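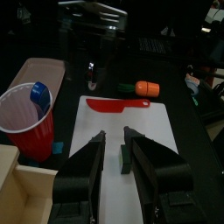

*A small green block on a white cutting board*

# How to check if your council kept a promise

Quick guide, written between two meetings so forgive the state of it. Worked example is Pasville, where we were told the Jiltex estate would get new paving and street lights.

## 1. Get the exact words

Find the promise as it was made. Leaflet, council minutes, video of the hustings, whatever. Copy it word for word. "We will repair the roads" and "we will look at the roads" are very different things and you will be told off if you mix them up.

Ours was on page two of a leaflet: 100 new street lights and 2,000 metres of pavement, done by June.

## 2. Find the money

Go to the council website, look for budget, then capital spending. Usually a PDF, usually badly scanned. Search for the street name, then the ward, then the contractor.

- Is there a budget line at all?
- Was it spent, or just set aside?
- Did it get moved to next year?

For us the contractor was Prament. Searching the estate name got us nothing – the work was filed under Kuzmenko Road, the one that runs along the back.

## 3. Ask in writing

Send a freedom of information request. Keep it short, one subject per request. They have 20 working days to answer. Ask for:

1. the contract
2. the completion certificate
3. any changes agreed after signing

Don't ask "why". Ask for documents. Why gets you a paragraph from the press office.

## 4. Go and look

Saturday morning is good, people are in. Take the contract with you and a measuring wheel if you can borow one. Walk every street on the list, not just the main one. Note the lamp post numbers. Go back after dark for the lights, a post is not a light.

Talk to residents but write down when they say things happened. Memories drift.

## 5. Give it a rating

We use kept, part kept, not kept, too early. Pasville got part kept – lights in, pavement stops halfway down Kuzmenko Road.

Send your findings to the council before you publish and give them a proper deadline to reply. Print the reply in full if its short, link to it if not.

Keep copies of everything. Pages get moved after elections.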